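Print this page | E-mail this page

About the Kurwood Gripper Bench

We look after the hand-held grippers for the rest of Kurwood, and we have 55 of them to keep honest. 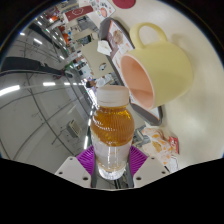
Finger pads are what keep us employed. The ribbed kind, known as fin-ray pads, bend around whatever they close on, and they go on doing it long after they have stopped doing it evenly. One side gets a little softer than the other, the grip starts to lean, and the person holding the tool quietly learns to lean the other way. So every pair we fit is checked as a pair, on something awkward. A clear plastic bottle with a white screw cap, held upright between two magenta pads low on its sides, is a fair test: the walls are ridged, the shoulder is ribbed, and if one pad wraps further than the other you can see it from across the bench. Mugs with handles are harder. We keep several, and most of them still have the handle.

The bench began as a drawer. Awuor Kaijage kept spare pads in it, then screws, then a notebook of which tool had come back with which complaint, and one August the drawer would no longer close. She was given a room. The building dates from 1842 and the floor slopes toward the window, so anything round that you put down has to be caught again shortly afterward.

What happens to a tool when it reaches us

It gets a tag before it gets a screwdriver. Awuor is firm about this. The pads come off, the plates are wiped down, and the rails are cleaned with a dry brush. Oil is kept in another room, on purpose. New pads go on finger-tight, the jaws are closed on a test block, and only then are the screws taken up, a little on each side in turn. Then the camera is checked – still aimed where it should be, lens clean, nothing rattling. Thumbprints are our most common repair.

Ayodele Iyamu runs the second half of the bench, the half with the computer. He records a short grasp with each tool and compares it with the last one on file. His program is called Stelent. An earlier one was called Vident, and we are asked not to bring it up.

Sending us something

Tools received before noon are usually back the next day. Please take your own tape off first. Please also tell us if it was dropped – we will find out, but it takes longer and we get sarcastic. Uzor, the parts store downstairs, can hand out spare screws, though pads come only from us.

Print this page | E-mail this page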